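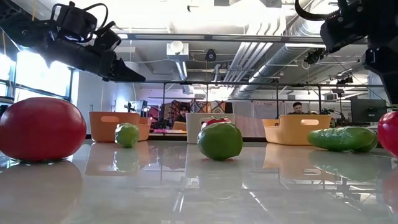 Wer einmal in der Woche groß einkauft, hat danach einen Berg Gemüse auf dem Tisch und meistens zu wenig Platz im Kühlschrank. Mit drei flachen Kisten lässt sich das schnell ordnen. Legen Sie zuerst alles nebeneinander auf eine glatte, saubere Fläche, mit Abstand zwischen den Stücken, und stellen Sie die Kisten dahinter. Achten Sie beim Auslegen auf Folie: Die vordere der beiden Gurken ist eingepackt, die Tomaten sind es nicht, und das muss vor dem Einräumen geklärt sein. Eingeschweißte Ware wird anders behandelt als lose.

Sortieren nach Farbe oder nach Lagerort?

Am besten beides zugleich. Die Farbe der Kiste zeigt, was hineingehört, und jede Kiste hat einen festen Platz. Im Haushalt in Stundby, für den diese Anleitung zuerst geschrieben wurde, gilt folgende Aufteilung:

Rötliche Kiste: Tomaten und rote Paprika
Helle Kiste: Gurken, grüne Paprika, Zucchini
Gelbe Kiste: rundes grünes Obst, also Limetten und Avocados

Andere Farben gehen natürlich auch. Wichtig ist nur, dass alle im Haushalt dieselbe Zuordnung kennen. Ein Zettel innen an der Schranktür reicht dafür aus.

Was Sie brauchen

Drei Kunststoffkisten mit Griffloch, innen möglichst glatt und ohne enge Rillen
Küchenpapier oder ein dünnes Baumwolltuch
Eine Schere für die Folien
Einen feuchten Lappen für die Kisten

Messen Sie vor dem Kauf das Kühlschrankfach aus. Unsere Kisten sind von Jorner und 25 cm breit, zwei davon passen nebeneinander auf den mittleren Boden. Die Modelle von Baidoo haben einen höheren Rand und klemmen bei uns unter dem Glasboden. Mit Kiste darf das Fach oben noch eine Handbreit Luft haben.

Schritt 1: Kisten auswischen

Feucht auswischen, dann trocknen lassen. In den Ecken sammeln sich Erde und Reste von Blättern, dort mit dem Zipfel des Lappens nachgehen. Danach kommt eine Lage Küchenpapier auf den Boden.

Schritt 2: Stücke prüfen

Jedes Stück kurz in die Hand nehmen und drehen. Druckstellen, Risse und weiche Spitzen sitzen gern auf der Unterseite. Was beschädigt ist, kommt auf einen Teller und wird am selben oder am nächsten Tag gekocht. Ein schrumpeliger Stielansatz bei der Paprika ist kein Grund zum Wegwerfen, eine matschige Stelle daneben schneidet man großzügig heraus.

Gewaschen wird erst vor dem Essen. Feuchtes Gemüse hält in der Kiste schlechter.

Schritt 3: Folie ab oder dran lassen

Bei der Salatgurke kann die Folie bleiben, bis Sie sie anschneiden. Sie verliert dann weniger Wasser. Hat sich innen Feuchtigkeit gesammelt, Folie aufschneiden, Gurke abtrocknen und in ein Tuch wickeln. Paprika und Tomaten werden immer ausgepackt, auch wenn sie in einer Schale gekauft wurden.

Schritt 4: Einräumen

Schwere und feste Stücke zuerst, empfindliche obenauf. Lange Gurken legt man parallel zur längeren Seite der Kiste. Tomaten kommen mit dem Stielansatz nach oben hinein und möglichst in einer Lage. Paprika darf sich berühren, aber nicht gepresst werden. Lassen Sie das Griffloch frei, sonst drückt beim Herausziehen die Hand auf das Gemüse.

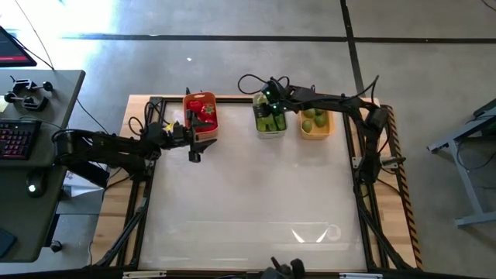 Asnakech Tilahun schreibt dazu, dass sie die Avocados aus der gelben Kiste ganz herausgenommen hat: „Bei mir lagen sie im Kühlschrank und wurden einfach nicht weich. Jetzt liegen sie in einer Schale auf der Anrichte, und erst wenn sie auf leichten Druck nachgeben, kommen sie zu den Limetten.“ So machen wir es inzwischen auch. Wer unreife Avocados kauft, plant dafür einige Tage ein.

Schritt 5: Kisten an ihren Platz stellen

Die Kiste mit den Tomaten bleibt draußen, an einem schattigen Platz ohne direkte Sonne. Im Kühlschrank verlieren Tomaten an Geschmack. Rote Paprika liegt kühler besser; wenn sie nicht innerhalb von zwei oder drei Tagen gegessen wird, räumen Sie sie in die helle Kiste um.

Die helle Kiste kommt ins obere Drittel des Kühlschranks oder in einen kühlen Vorratsraum. Gurken mögen es nicht zu kalt, unter 8 Grad werden sie auf Dauer glasig und weich. Das Fach direkt über der Gemüseschublade ist bei vielen Geräten zu kalt dafür. Ein kleines Thermometer, über Nacht hineingelegt, gibt Auskunft. Gurken und Tomaten sollten außerdem nicht in derselben Kiste liegen. Tomaten geben Reifegas ab, und die Gurken werden davon schneller gelb. 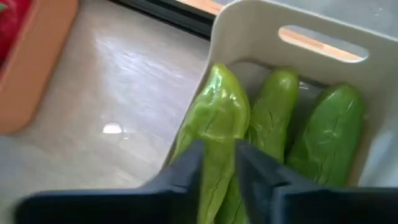

Grünes Gemüse im graubeigen Korb, ganz links eine gelbgrüne Paprika.

Wenn in der hellen Kiste mehrere Grüntöne zusammenkommen, legen Sie die Stücke, die zuerst verbraucht werden sollen, nach vorn. Dunkelgrüne Paprika ist recht robust und kann nach hinten. Zucchini mit Kratzern in der Schale gehört ebenfalls nach vorn, die Stellen trocknen ein und werden braun.

Schritt 6: Nachsehen

Zur Wochenmitte die Kisten einmal herausziehen, das Papier anfassen und austauschen, wenn es klamm ist. Dabei gleich nach Schimmel sehen. Ein schimmeliges Stück wegwerfen, die Nachbarn kontrollieren und die Kiste auswaschen.

Beim ersten Mal dauert alles zusammen fast 20 Minuten, später geht es schneller. Wer zu zweit arbeitet, teilt sich am besten auf: Einer prüft und packt aus, der andere räumt ein.

Häufige Fehler

Kisten zu voll. Was unten liegt, wird vergessen.
Deckel auf der Kiste. Ohne Luft schwitzt das Gemüse.
Neues auf Altes gelegt. Erst ausräumen, dann die frische Ware nach unten oder nach hinten.
Zitronen und Limetten neben angeschnittenem Gemüse. Angeschnittenes gehört in eine Dose.

Stand der Anleitung: Oktober 2019. Die Hinweise zu Kürbis und Lagermöhren stehen auf einer eigenen Seite.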